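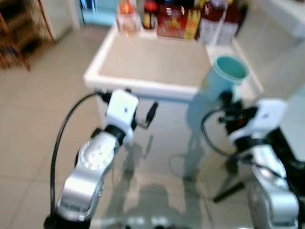 How to Teach a Robot About Cups

You know how to pick up a cup. You've known for years. If someone asked you to explain it, though, you would probably say "you just pick it up," and then you'd pick one up to show them, looking a bit annoyed.

Robots are terrible at "you just." A robot doesn't know where its hand is unless it checks. It doesn't know that a cup has an inside, or that the inside matters a great deal when there's juice in it. It has never had to wipe up after itself.

So how does a robot learn? Much the way you did, by example. You had somebody at the table with you, saying "two hands, please." A robot gets a big pile of recordings.

What is an example?

An example is one go at one job, from start to finish. "Pick up the blue cup and put it on the table" is a job. Doing it once makes one example.

While the job is being done, a computer saves what the robot's cameras see. It also saves how far every joint is bent and whether each gripper is open or closed, over and over, many times a second. (A gripper is a robot's hand. Ours has two fingers on each one. It's bad at piano.)

Later, a program called a learning system goes through all of the examples and looks for patterns. When the cup looked like that, the arm moved like this. When the gripper was this close, the fingers shut. After enough examples the program can have a guess at what to do by itself. The first guesses are often very funny, unless it's your cup.

Who is doing the moving?

Good question. While examples are being gathered, the robot isn't deciding anything. A person is.

At the Zisden Robot Kitchen, that person is usually Bent Oddsson. Bent holds a pair of handles. When he moves his left hand, the robot's left arm moves. When he squeezes, the gripper squeezes. It's a bit like working a puppet, if your puppet had metal elbows and weighed more than you do.

The robot is called Planetti. It was named by a class of Grade 3 students who were given a list of sensible names and ignored it.

Bent says the hardest part is going slowly. People want to grab a cup the way they do at home, which is quickly and while thinking about something else. If Bent does that, Planetti learns to grab quickly while thinking about nothing at all.

Where do the cameras go?

Planetti has a camera up at its head and smaller ones down at its wrists. The head camera sees the big picture: both arms, the floor, the counter, the things that need picking up. It's handy for working out where to go.

It has one big problem, and you can find this problem at home. Hold your hand out in front of your face and try to look at something right behind it. Your hand is in the way. Robot arms are in the way too, and they are much chunkier than yours.

That's where a wrist camera helps. It rides along beside the fingers and gets a close look at whatever they are about to touch. It also gets a close look at whatever they happen to be passing, and a kitchen has plenty of that.

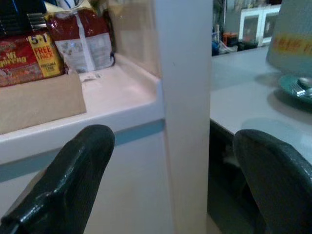 Between the gripper's dark fingers: a view from the wrist. There's a fork on the plate at the right.

A person would glance at a view like that and think "snacks." You might even spot the yellow label that says "5+1" and "FREE 1 PACK" and start wondering who gets the free one. A learning system starts out with none of that. To begin with, a picture is just a very large heap of coloured dots. The system has to work out which dots matter for the job and which dots are only somebody's snacks.

Why is the kitchen so messy?

It isn't messy! It's varied. (Try this at home and let us know how it goes.)

Suppose Bent did every single example with one blue cup on one bare table. Planetti could get very good at that. Then one day you put a box of crackers behind the cup, and Planetti would have no idea what to do. Crackers! Where did those come from?

Real kitchens have bottles and bags and boxes in them, and they don't stay put. So the examples need them too. Between goes, things get shuffled. The cup might move closer to the edge. A jar might swap places with a bag. Sometimes the cup is a different cup.

The list of changes for each day is made by a program called Billgate, which picks them at random. People are surprisingly bad at being random. Before Billgate, Bent was asked to "put the cup anywhere," and he put it a little to the left of the middle nearly every time. He still says this was a coincidence. 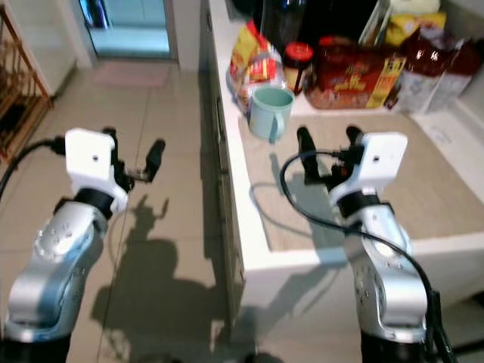
Both grippers open. The mug on the counter is near the front of the groceries.

How many examples does it take?

More than you'd like. For the cup job, the plan is to gather 2,000.

A good day gives Bent 21 that are worth keeping. On the Friday when the handles kept losing their connection, he got six. He had a biscuit and went home.

If you have a calculator nearby, you can work out how many good days it takes to reach 2,000 at 21 a day. Bent has worked it out. He doesn't like to talk about it.

What happens to the bad ones?

Some examples go wrong. The cup tips over, or the gripper closes on air, or Bent sneezes and both arms sneeze with him.

Every example gets watched afterwards by a checker. At Zisden the checker is Ms. Baldursdóttir, who has very high standards and a very large mug of tea. She gives each one a label:

Good: the job got done and nothing strange happened.

Fixed: something went wrong, and then Bent put it right.

No: we will not be discussing this one.

You might think the "fixed" ones should go in the bin. She keeps them. Think about learning to ride a bike. Seeing someone ride perfectly is nice, but it's also useful to see someone wobble and then stop wobbling. A robot that has only seen perfect goes doesn't know what to do when its own go isn't perfect, and its own go won't be.

The "no" pile is left out of the lessons, although the sneeze has been watched several times.

Try it yourself: be the robot

You'll need a friend, a plastic cup, two oven mitts and a table. Leave the cup empty. We mean it.

1. Put on the oven mitts. You are the robot. Close your eyes.

2. Your friend is the driver. They stand behind you and move your arms by the elbows, slowly, until you've picked up the cup and put it down somewhere else.

3. Do this 8 times, with the cup starting in the same spot each time.

4. Now try it alone, eyes still closed. You'll probably do quite well.

5. Ask your friend to move the cup without telling you where, and try again.

Step 5 is usually where the cup ends up on the floor. Pick it up, swap places with your friend, and start over with the cup in a new spot every time. You can open your eyes for this round, since Planetti gets cameras and it's only fair.

Words to know

Example: one go at a job, recorded from start to finish.

Gripper: the part of a robot that holds things.

Joint: a place where an arm bends. You have these too.

Learning system: a program that finds patterns in examples.

Wrist camera: a small camera that rides near the gripper and sees a lot of snacks.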